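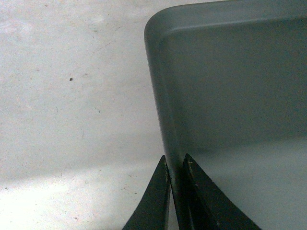

The sales brochure for the Wivus says it will "give your people back their day". I have read that sentence a good many times now and I still don't know which part of the day is meant, or who was holding it before.

Farero, the shop chain that agreed to let me in, has been trying the machine for 18 months. It has two arms' worth of brochure behind it and a fairly narrow job: picking up the plastic trays and bins that goods are moved in, and putting them where they are wanted. It takes them by the rim. A person would do the same with one hand while thinking about lunch.

Before the trial there were three people on the early restocking shift. There is now one, plus a technician from Ersoy, the firm that services the machine, who comes when called. Farero points out that nobody was sacked. One person moved to the tills and the other left and wasn't replaced. Both statements are accurate, and if you do the sum you still end up with fewer people on the shift.
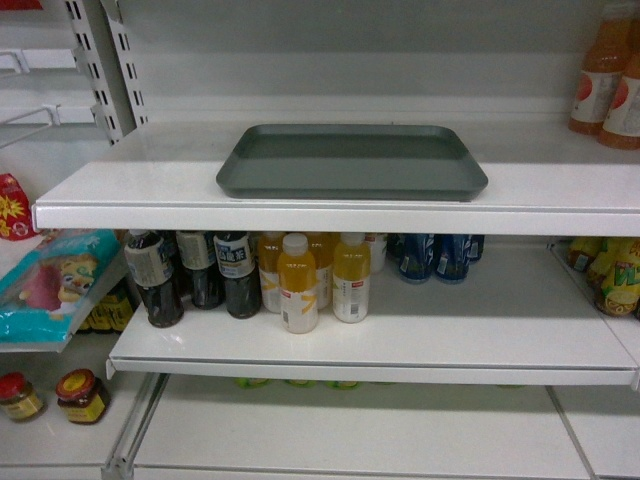 A tray on the upper shelf, with bottled tea and juice on the shelf beneath.

What does the remaining person do? I had pictured someone strolling about with a tablet. In practice the job has been rearranged to suit the machine. Trays have to be left with their rims clear. Stock mustn't lean on them. Anything soft or oddly packed, which in a shop like this means most of the snacks, is still done by hand. So is turning bottles to face the front, checking dates, wiping up, and answering the customer who wants to know where the tea has gone.

All that was the job before, too. It used to be shared, and between the fiddly bits there was the dull, easy lifting, when people talked. The dull part is what has been automated. The fiddly part has been squeezed together into one person's morning.

Managers tend to assume that staff hate the repetitive work and will be glad to see it go. Some of them surely are. Lifting does backs no good, and I wouldn't argue for keeping a task just because it passes the time. But I asked for the figures on injuries and was told they were "encouraging". I asked for them again in August and was told they were being prepared.

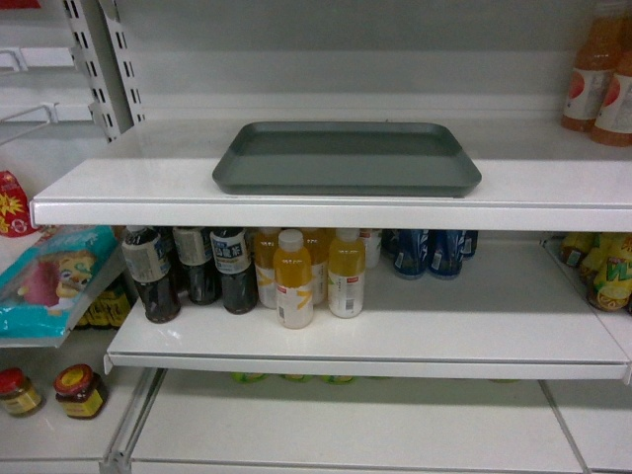
Serpil Tokgöz

Farero did share one number. The machine is meant to complete 500 tray moves between service visits, and the target for next year is 2,000. Nobody could tell me how many moves the old shift made, as it had never occurred to anyone to write it down. That makes the comparison in the brochure, where the Wivus is "faster than manual handling", rather hard to follow. Faster than whom, and on what sort of morning?

Then there are the stops. When the grip isn't right, the machine waits. Someone has to walk over, shift the tray a little and set it going again. This takes less than a minute and isn't recorded as work by any system I was shown. It sits in the gap between the technician's job sheet and the shop's rota, and it falls to whoever is nearest.

I don't think the machine is a fraud. Closing two fingers on a thin plastic edge is harder than it sounds, and the people who built this one are plainly good at it. My quarrel is with the way the results get told. The machine's work is measured and the help it needs is left out.

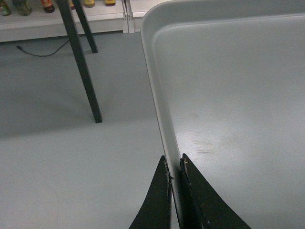

Doğukan Sarıgül puts it more kindly than I would. The robot is all right, he told me, and he would rather have it than carry bins himself, but he'd like someone to ask him before they decide how much time it has saved. He has suggested keeping a notebook by the shelf, one line for every stop. So far the answer is that the software will handle that in a later version.

Estar, a smaller chain, is due to start its own trial in the spring, using the same machine and the same brochure. I asked whether it planned to record what its staff do now, before anything is installed. The reply said it was "focused on outcomes". I have written back to ask which ones.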